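Hanging Things Up: How Small Workshops Store Their Tools
Student project report
Yevhen Kuzmenko
30/12/2025

Why I picked this

My grandfather had a shed in Saltden where everything he owned hung from something. Pliers, coils of wire, a kettle with no lid. When our class was told to choose an everyday design problem and stick with it from March until the end of the year, I knew right away I wanted to do wall storage. My friends thought it sounded dull. I loved every week of it!

My question was simple: when people hang their tools up, do they find them faster than when they keep them in drawers? And does the kind of hook matter?

Where I went

I visited three places. Semeniuk is a bicycle repair shop with a long narrow back room and very little floor. Istia is a shared workshop where members pay by the month and bring their own projects (on my first visit someone was building a harp). Rusunetti is a boat yard, and it was by far the coldest, but the people there talked the most, so I went back twice.

At each place I asked to watch people work for an afternoon and wrote down every time somebody went looking for a tool. I ended up with just over 400 searches in my notebook. I had hoped for 1000, which was silly of me. People don't lose things that often when you are standing next to them with a clipboard.

What I saw

The bike shop hangs nearly everything on a painted board with outlines. The outlines are old and some of them belong to tools that were replaced years ago, so a new cone wrench hangs inside the shape of a much bigger one. It still works. The mechanics reach for a spot on the wall without looking up from the wheel, and I timed plenty of those reaches at under 3 seconds.

The boat yard uses nails. Lots of nails, in a beam, with loops of cord through anything that doesn't have a hole of its own. I thought this would be the slowest system and it came out very close to the bike shop. The cord loops are great with gloves on, a point I would never have thought of at home.

Rails were the part I got most excited about. With a rail you don't have to decide on day one where everything goes. You can add a fitting, slide things along if the rail allows it, and change your mind later. They suit small parts and odd shapes that never sit well on a board.

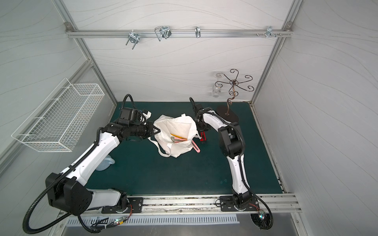 Figure 1. Metal hooks and fittings on a horizontal aluminum rail, with a U-bolt clamp at the left.

Drawers did worse than I expected. Istia has a tall cabinet with labels on the front, and the longest search in my whole notebook, up to 9 minutes, was for a center punch that was in the right drawer the entire time, under a folded rag. To be fair, drawers keep dust off, and measuring tools probably should live in them.

Hook shapes

An open S hook is quick to load, but light ones jump off along with the tool if you pull upward in a hurry. Closed loops stay put and need two hands. My favorite was a plain bent wire hook with a long front leg. I made a batch from fence wire at the kitchen table and gave them to the boat yard, where they went up next to the nails.

What went wrong

My timing was done by eye with a stopwatch, so the short searches are not very exact. I also forgot to note whether people were left-handed until the last visit. If I did it again I would ask that first, and I would wear warmer socks to the boat yard.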